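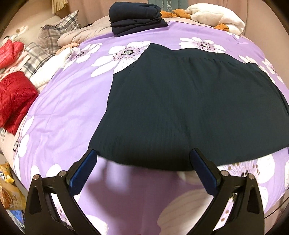

Item 213, laid flat on the purple bedsheet.

The Matter of Item 213

The Residents' Clothing Office of the Jestari Guest House wishes to place on record the circumstances in which Item 213 was received, examined and kept, and the reasons why its entry in the Register remains incomplete.

The item came to the Office in June, in a pillowcase, at the close of the summer letting. The pillowcase had been left on the bed in Room 7. The guest who had occupied the room was by then on the Villanueva ferry, and had given as a forwarding address the name of a hotel in Amow which, when written to, replied that it had been shut for the season and knew of no such booking. The reply was courteous. It is kept in the file.

Under the standing rules of the House, any article of clothing left behind is to be taken out, laid flat on a made bed, examined, entered in the Register under its proper heading, folded and placed on the shelf belonging to that heading. The headings were drawn up many years ago and have served well. Shirts are entered under Shirts. Scarves and shawls share a heading, following a disagreement in which the present staff took no part.

Item 213 was accordingly laid out on the purple sheet with the white flowers. The Registrar recorded it as a large garment, very dark, of a colour between green and navy and in places nearer to black, with a gathered waist and a wide hem. So far there was no difficulty. The Registrar then wrote the word "skirt" in the column for headings, blotted it, and passed the page to the Assistant Registrar for countersignature.

The Assistant Registrar declined to sign. It was the Assistant Registrar's view that the garment was a pair of wide shorts.

The Office does not propose to set out the whole of the argument. The Registrar pointed to the flare of the sides and the long curve of the hem. The Assistant Registrar replied that a great deal of cloth will hang in a curve whatever it has been cut for, and that some shorts are made so full that the wearer's own family could not tell. The Registrar observed that the matter could be settled in a moment by putting a hand inside. The Assistant Registrar observed that the rules said "laid flat" and "examined", and that there was nothing in them about hands. The rules were fetched. The Assistant Registrar was found to be correct.

A letter was therefore sent to the head office at Istska, asking whether an examiner might, in a case of doubt, put a hand inside a garment. While an answer was awaited the item could not be folded, for want of a shelf to fold it towards, and it could not be taken up from the bed, which would have brought the examination to an end. The bed was withdrawn from letting. A card was hung on the door.

It should be said that the two officers remained on good terms throughout. They took their tea together as usual. It was noticed, however, that each of them found reasons to pass Room 7 in the course of the afternoon, and that the Registrar, who had never shown an interest in sewing, borrowed a book about it from the parlour and read it through to the index.

In the second week the Registrar reported that the stitching below the waistband had been done with care, and was of a kind the book recommended for cloth that would be worn often. The Assistant Registrar had seen this already. The Assistant Registrar had also formed the opinion that the small creases running down the cloth were meant, and should on no account be ironed. The Registrar agreed that ironing would be a mistake. A note to this effect was pinned to the card on the door, and both officers signed it.

The reply from Istska ran to several pages. It thanked the House for its enquiry. It regretted that the question of hands had not been considered when the rules were framed, and stated that it would be considered when they were next revised. In the meantime the House was to use its judgement, provided that its judgement was unanimous.

The officers went up to Room 7 together and stood on either side of the bed. It was late in the day and the light on the white flowers had begun to go. The Registrar asked whether the Assistant Registrar would care to be the one. The Assistant Registrar said that the Registrar was the senior. The Registrar said that seniority had no bearing on it. A period of silence followed, which neither officer has since been able to measure.

It was the Registrar who spoke of the guest. The Registrar remembered a person of middling height who had come down early on the last morning, paid in coins, and asked whether the ferry was ever late. The Registrar had said that it was never late. The guest had seemed sorry to hear it. The Assistant Registrar had been on the stairs at the time, with the towels, and had thought the same, and had not mentioned it to anyone.

Neither could say what the guest had been wearing. Each had supposed that the other would know.

They considered whether a person who folds a garment into a clean pillowcase, and sets the pillowcase square in the middle of the bed, can properly be said to have left it behind. The rules allow for articles forgotten and for articles abandoned. They make no mention of articles left in someone's care. The Registrar thought that this might be raised with Istska. The Assistant Registrar thought that it might be better not to trouble Istska again so soon.

The garment was lifted by the waistband, one officer at each end, and folded without further examination. It was put back into its pillowcase. As it could not be placed under any existing heading, the lower drawer of the desk in the Office was cleared of string and old timetables, and it was placed there.

The card was removed from the door and the bed was returned to letting. The purple sheet was washed with the others and has been in ordinary use since.

The entry in the Register reads as follows: "213. Garment, dark, gathered at the waist. Well made. Not to be ironed. Held." The word "skirt", though blotted, can still be made out beneath it, and beside it, in the other hand and much smaller, the word "shorts". The Office has decided to let both stand until such time as the owner writes, or comes back on the ferry and asks at the desk.

The drawer is opened twice a year to air the contents. Both officers attend.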